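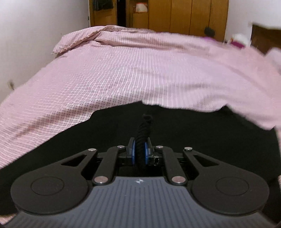
Amber Haslam says I'm mad to start a cape at all, let alone one I want to wear dancing in July, and that velvet would have finished me off by the second seam. She may be right! But I'm having such a good time.

January 27, 2024

Three hours on the pattern tonight and I finally understand the collar. It's cut on the bias, so it stands up by itself and then sort of rolls over at the back (I kept trying it on in tissue paper and swishing up and down the hall). The Usano book has it as two pieces, but the Zepeda version uses one and I like that so much better.

Hem is going to be a monster. Eight panels, all flared, and I want it hand stitched. Amber says 1,000 stitches minimum and offered to bring soup.

Still no lining. I keep going back to the plum from Guvbridge, and then I think of mustard, and oh, mustard would be gorgeous when you spin. Must ask them for a swatch of each before I cut anything else.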